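Gilbert House Guest Laundry: Frequently Asked Questions

Where is the laundry room?
On the lower level, past the bike storage. Take the Lendthorpe Street stairs or the rear elevator. Your room key opens the door.

When is it open?
From 6 in the morning until late evening. The last wash has to be started by 9:30 p.m. The machines lock after that, but a load already running will finish.

How do I pay?
With a Trangate card, sold at the front desk. The machines do not take coins or bank cards. Money left on the card can be refunded at checkout if you ask for it.

How long does a load take?
A normal wash runs 74 minutes. The quick wash is shorter and works fine for a half load. Drying time depends on what you put in, and towels take the longest.

Can someone do my laundry for me?
Yes. Leave your bag at the desk before 10 a.m. and it will be back in your room by 6 p.m. Shirts come back folded unless you mark "hanger" on the slip. We charge by the bag, and a bag can hold up to four days of clothes for one person.
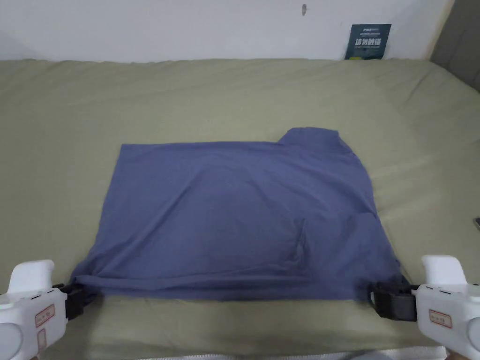 Please empty your pockets first. Anything we find goes in an envelope with your room number on it, and you can pick it up at the desk.

Do you do dry cleaning?
Not in the building. We send it out to Truvum, and it takes two working days. Suits, coats and wool dresses should go this way.

Is detergent included?
It is included with the bag service. For the machines you can bring your own or buy a packet at the desk. We have an unscented kind too.

How often are sheets changed?
Every four nights, or sooner if you call the desk. Guests on monthly rates get fresh sheets once a week.

Something of mine is missing or damaged. Who do I talk to?
Ask for Yeshi Belay at the front desk, or leave a note with your name, room number and the date on your slip. Unclaimed clothes are kept for six weeks.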